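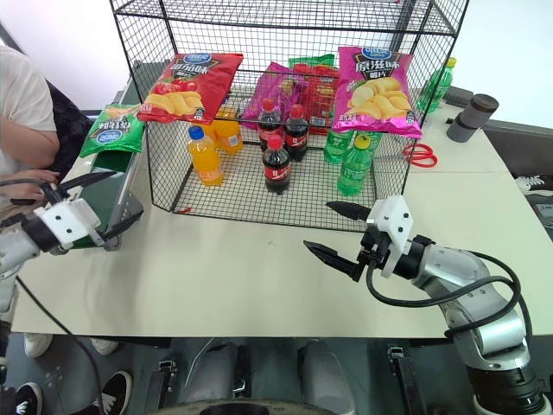

Quelle surface faut-il prévoir au minimum pour qu'un concours d'idées sur une friche industrielle attire de vraies équipes d'urbanistes ?

Tout dépend du programme plus que de la surface. Une ancienne halle de 3000 m² avec sa cour suffit largement si la commune sait dire ce qu'elle veut garder et à qui le lieu doit servir.

Reconvertir une ancienne filature : concours ou occupation temporaire d'abord ?

Posté par Na-rae Do

Bonjour à toutes et à tous ! Je fais partie d'une association d'habitants, Verilport, dans une petite ville de vallée où la filature a fermé depuis longtemps. La mairie vient de racheter le bâtiment principal et la cour (3000 m² en tout, avec la cheminée et un bout de canal) et elle nous demande notre avis avant l'été. C'est un endroit magnifique, les sheds donnent une lumière incroyable, et j'ai vraiment envie qu'on ne rate pas le coche.

On hésite entre deux pistes : lancer tout de suite un concours d'architecture, ou ouvrir le rez-de-chaussée pendant 12 mois à des ateliers, un marché, des répétitions, et voir ce qui prend. Certains craignent que le provisoire s'éternise. Vous avez vécu ça chez vous ?

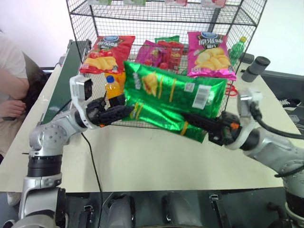
J'oublie un détail : la cheminée n'est pas protégée, et un élu parle déjà de l'abattre pour faire du stationnement. Si quelqu'un sait comment demander une protection au titre du PLU, je prends !

Clive Mottram

Quel beau sujet ! Chez nous c'était une fonderie, et on a commencé par l'occupation temporaire, sous le nom de Flotik. Je le referais demain. Les gens qui n'étaient jamais entrés dans l'usine y ont pris leurs habitudes, et le cahier des charges du concours s'est écrit à partir de là : on savait que la cour était glaciale dès 16 heures, que la grande porte côté canal devait rester ouverte, que le gymnase imaginé au départ n'intéressait pas grand monde.

Deux conseils quand même. Faites passer la commission de sécurité très tôt, avant d'annoncer quoi que ce soit (nous avons perdu tout le printemps là-dessus). Et fixez la date de fin par écrit dans la convention avec la mairie – ça rassure les sceptiques et ça oblige la commune à préparer la suite.

Pour la cheminée, regardez l'article L151-19 du code de l'urbanisme : le PLU peut repérer un élément bâti à protéger. Il faut une modification du document, donc écrivez au maire assez vite, avec des photos anciennes si vous en trouvez. Le CAUE de votre département peut vous aider à monter la note, les nôtres ont été formidables.

lightfoot_vallee

concours direct, sinon dans dix ans vous avez encore des palettes et une buvette. par contre demandez que les habitants aient 2 voix dans le jury, une seule ça ne pèse rien

Na-rae Do

Merci à vous deux, c'est précieux ! Je n'avais pas du tout pensé au jury. On se réunit mardi et j'apporte l'idée de la date écrite dans la convention – Clive, si vous avez encore la vôtre, je veux bien y jeter un œil.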